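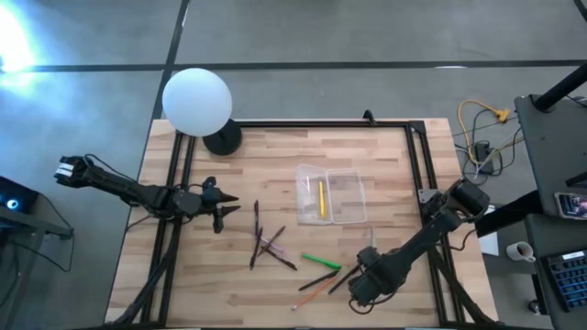 Hortensia Quintero wanted it written down first thing that pencils do not belong in the pen jar, any pen jar, and that she has been saying so since the Oredness room opened. So noted!

Print | E-mail

Minutes, Surwood Drawing Circle, Friday, 7 p.m.

I'm taking notes again (my turn seems to come up a lot) so forgive the handwriting if you get the paper copy.

We started with the pencils, which was supposed to be item four. Hortensia would like the clear plastic boxes to be the only place pencils live, yellow ones in one side and dark ones in the other. Rostberg people do it by hardness and swear by it. I said I can't read the hardness stamp on half of mine anymore, and there was a lot of nodding. We settled on sorting by color for now, and whoever uses a pencil last puts it back before the lights go off. Passed, with one grumble.

Stubs: anything too short to hold comfortably goes home with whoever wants it. I do, please!

The round globe lamp. Two people love the soft light for shading, one finds it too white on cream paper. It stays at the corner of the table through July and then we'll talk again.

Paper order. Katayama quoted us for 1000 sheets, and we'd get through maybe half by winter, so we're asking the Surwood library to split it with us. I'll call them.

Money: 20 dollars left in the tin after erasers. Nobody objected to the erasers, they're very good erasers.

The still life evening is on. Bring one thing from your kitchen and no fruit this time, please, the pears went soft before we finished drawing them.

Closed at 8:40. Next time Hortensia brings labels for the boxes and I bring the coffee.

E-mail this page | Print this page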